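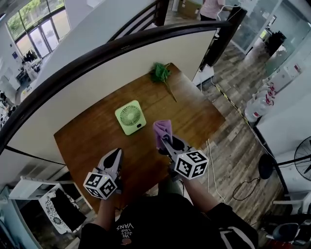 One tenant in Leddale wrote that dusting was "the job I do when I have run out of other jobs," and a lot of the diary entries agree.

4.2 Time spent on small chores
We had 3,647 diary entries, 3,181 usable. Drestow homes logged dusting least, 13 minutes a week. Same in June. 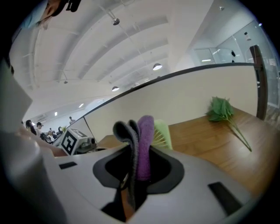

Cleaning of small household items was mostly left out of the diaries, or folded in with "tidying". Hard to seperate after the fact. We kept both codes, see Table 3.
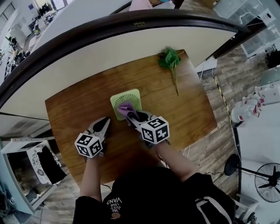 Figure 4. Purple cloth on a light green fan, wooden table.

Renters and owners did not differ much here.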